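4.2 Do people sort bricks by color?

The advice given to parents and to after-school clubs is nearly always the same: buy trays, give each color its own tray, and the floor will stay clear. Sellers of storage repeat it, and so does a good part of the literature on play and tidiness. We were not convinced. Most of the studies we read asked people how they sorted and took the answer at face value. Very few looked at a table halfway through the job.

Our own sessions used mixed building bricks from secondhand lots, 369 pieces in all, and shallow plastic trays. Each of the 30 adults was told only to "put these away so that somebody else could find them." The word color was never used, and neither was shape. Sessions stopped after 8 minutes whether or not the table was clear.

When asked beforehand, most people said they would go by color. What they did was harder to name. Loose rectangular bricks did tend to go by color, at least early on. Trouble started with anything that had already been joined. A cluster with red and green in it has no home in a color system unless it is pulled apart, and many people were plainly unwilling to pull it apart. Some set such pieces down to one side and went on with the easy ones. Others dropped them into whichever tray was nearest, which makes for a quick finish and a poor record.

Odd pieces caused the same kind of delay. Flowers, arches and curved bricks were picked up, turned over and put back on the table more often than plain ones. One could argue, as the Motance guide does, that this only shows the need for a tray marked "special." We doubt it. A tray for everything that doesn't fit is a second pile with walls around it, and in the sessions where people made one, it filled faster than any other.

We should be fair to the color rule. It is easy to explain, and a child can follow it without reading. Our sample was small, the lots were uneven in color, and adults tidying bricks that don't belong to them may care less than a family would. None of that rescues the stronger claim, that sorting by color is what people naturally do. Figure 4 is typical of the kinds of pieces that make the claim hard to hold.

Figure 4. Joined bricks, a flower piece and a purple arched brick on the table, with trays at the right. 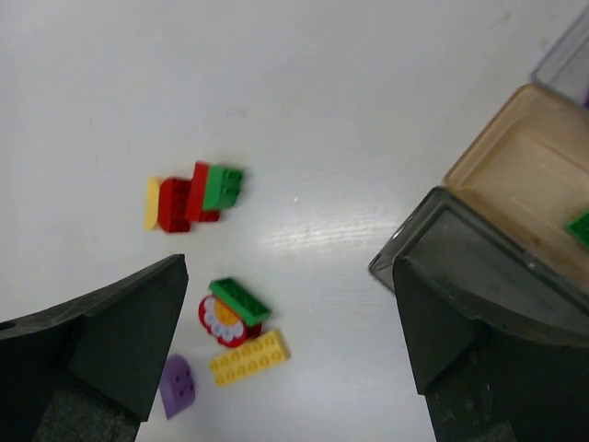 Hrvoje Hoxha, commenting on a draft of this section, objected that we are too hard on the "special" tray: in his view a tray that fills quickly is at least being used, and the fair test would be how long the next person takes to find a given piece in it. We did not measure that.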